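Week 7: Grip faults, or where the drink went

Reading: Skosari handout, the chapter on contact sensing. Yes, all of it.

Last year's fault log for the two-handed can task has 207 entries. Of these, 15 are marked "unknown", a word I would like you to stop using. Most of the rest belong to one family, which we'll call early release. The hand closes, the controller believes it has a grip, and the can leaves before anyone has told it to.

The task sounds insulting. Pick up a can, put it in the tray, do the other one. Roya Tabrizi's group ran it for most of July and came back with a much lower opinion of cans.
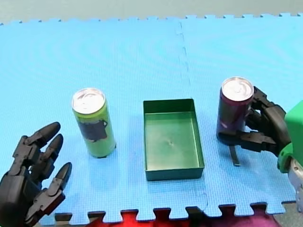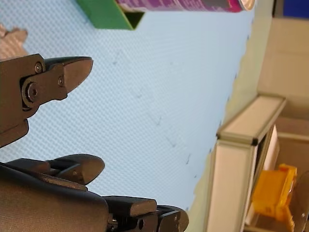
Photos: Mahtab Moradi, Rashti Lab

Three things to get straight before lab.

First, a closed hand is not evidence of a held object. The Vindcombe controller reports "grasped" when the finger motors stall, and they will stall just as happily against the work surface. Check fingertip contact separately.

Second, a can on its side rolls. Our release check looks at height only, so a can lying across the tray's rim and a can inside it may both pass. Shahla Jafarzadeh found one run logged as a success in which the can spent the night under a cabinet.

Third, and this one is graded: when a can goes, do not reach in after it. The arm will resume after 740 milliseconds without a fault signal, and you are slower than that. Hit the stop, wait for the lamp, then fetch your can.

For lab: pick one early release from the log and write a page on what the controller thought was happening. Send it to Hamidreza Arabzadeh. Full cans stay in the fridge.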